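Clothes all over bedroom, where do I start??

Posted by Jolien De Bruijn

Moved in December, still no system. Stuff on the floor, stuff on the bed. Closet is tiny - 70 inches wide.

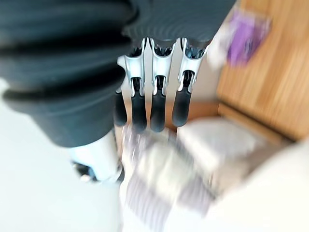
Do I fold first or just get everything off the floor? Guests tonight at 6.

Roos Peeters
Floor first. Always. Shake it out, dont fold yet. 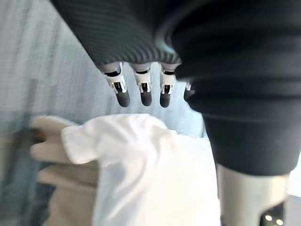
White cloth, crumpled

Then one pile for wash, one for keep. 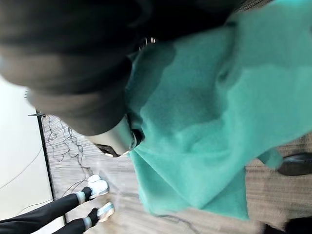 Teal fuzzy cloth, above the floor

Mikport
Disagree, use the bed.

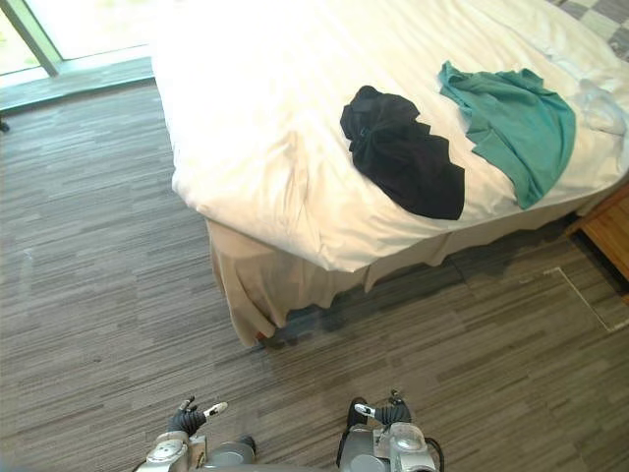
Guests need somewhere to sleep so the bed has to get cleared anyway. Lay things side by side like the black one and the teal shirt on the white duvet, then fold teh shirt first. Heaps just get moved to a chair.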